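Household chore robots

Household chore robots are machines meant to do the ordinary work of a home, such as washing dishes, clearing tables, sorting and folding laundry, and putting things away. The term usually leaves out single-purpose appliances like dishwashers and robot vacuums, which do one job in a fixed way. It is used mostly for machines with one or two arms that handle loose objects of many shapes. The same methods are studied for light shop-floor work, including packing, bagging and parts sorting.

Background

Factory arms have welded, painted and stacked goods for decades, but they work best when every part arrives in the same place and in the same position. Homes offer neither. A cup may be on its side, a drawer may stick, and a towel never lands the same way twice. Early home projects tried to write rules for each case and were slow as a result. Later work has leaned on learning from demonstration, in which a person guides the arms through a task many times and a program is trained on the recordings.

State of the field

Progress differs a good deal from one chore to the next. Picking up rigid objects and dropping them in a bin is widely seen as close to solved under good lighting. Wiping a flat surface is also within reach. Loading a dishwasher is harder, mainly because of glassware and tight racks. Cooking, making beds and cleaning bathrooms remain largely at the research stage.

Speed is a common complaint. In a trial at the Hilgate workshop, run by Hemant Khurana and Seema Rawat, a two-armed machine was given 30 mixed garments and took 70 minutes to finish them. A person doing the same pile needed 12. Khurana and Rawat counted a garment as finished only if it could be placed on a shelf without being refolded – a stricter test than most groups use.

Shop-floor use

Shops and laundries have been somewhat quicker to try such machines than homes, as the work is more regular and staff are on hand to step in. The linen service Fillstead tested arms for feeding flat towels to a folding press and kept them on for that task alone. Urmila Saxena, who wrote up the test, found that most stoppages came from two towels being picked up together.

Criticism

Sebastián Lucero has argued that published videos give a poor idea of reliability, as they seldom say how many attempts were made. Others point to price, noise and the floor space a pair of arms takes up. Supporters answer that even a slow machine could be useful if it ran overnight.

Laundry as a test task

Laundry folding is often used to compare systems because cloth bends, hides its own edges and has to be handled with some care. The full task has several steps: pulling one item out of a pile, finding its corners or collar, spreading it flat, folding it and setting it aside. A typical bench setup has two arms at the front of a table, a basket of bunched cloth in a back corner, one T-shirt spread mostly flat in the middle and a folded gray square to the right. Spreading is usually the slowest step, and a shirt left slightly rumpled, as the pink one is, can throw off the folds that follow. Abhishek Upadhyay has proposed scoring each step separately, so that a machine that folds well but cannot separate items from a pile is not marked as a complete failure. 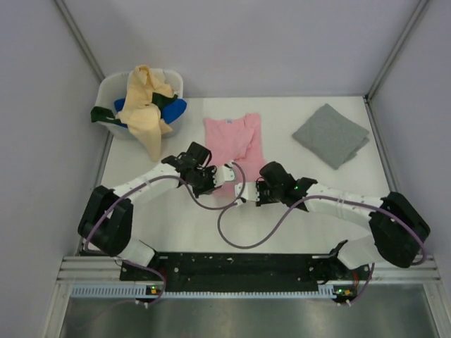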